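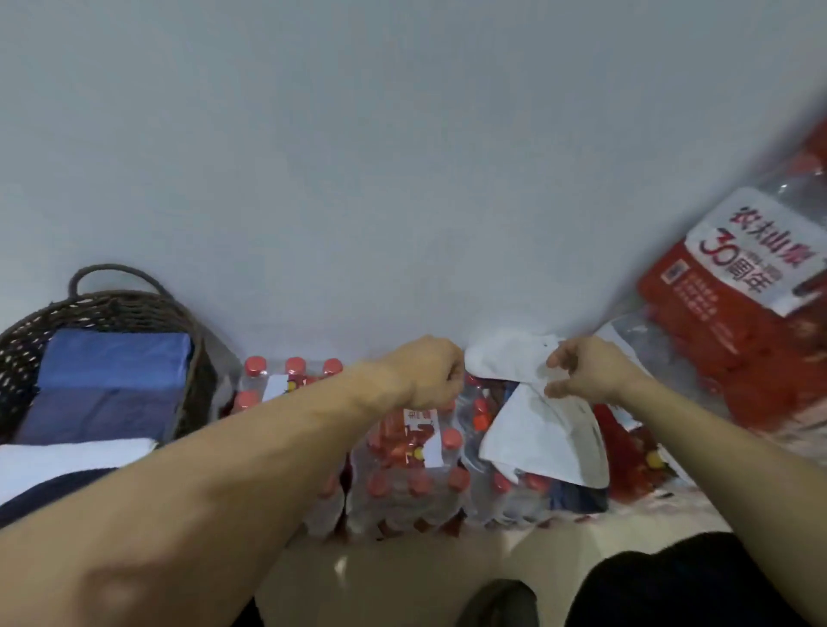
Villaseñor robotics club closes its data season

The student robotics club at Villaseñor ended its recording season on Saturday, December 31, 2022, with 1,835 household handling clips logged since June. Members work in pairs on bagging, folding and sorting tasks. Clips shorter than two seconds are rejected. Almost 100 hours will go into training a grasp model for the club's Dokside arm, which currently fails most often on thin plastic bags. Testing starts next term with 25 students enrolled.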